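Flotari Curbside Battery Bin, 2-gallon

Flotari says this lidded bin makes it safer to store dead batteries until county drop-off day. Maybe. It is a plastic tub with a divider and a carry handle, and the makers call it "fire-smart" without saying what that means. We asked Karevside, the distributor, for test results and got a brochure.

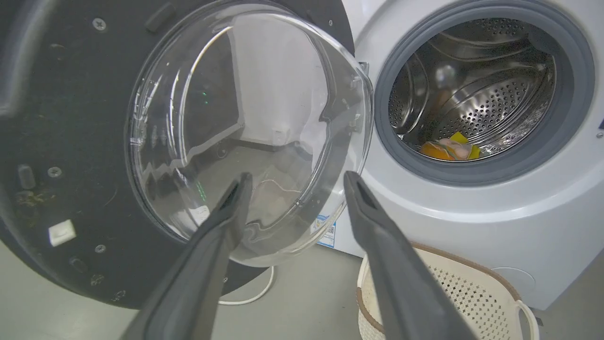 Veres wrote in to say the lid stayed put on the drive to the Saturday collection, but the divider popped out twice.

Tape the terminals anyway. Keep swollen or leaking cells out of it, whatever the label suggests. The Menance liner is sold separately, in packs of 3, and we have yet to see why you'd want one.
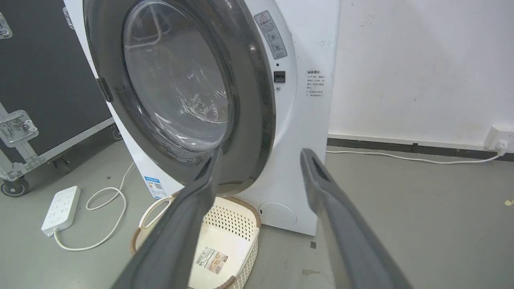 Front-loading washer, door open

Item no. 1255. Check that your county takes household batteries before you order.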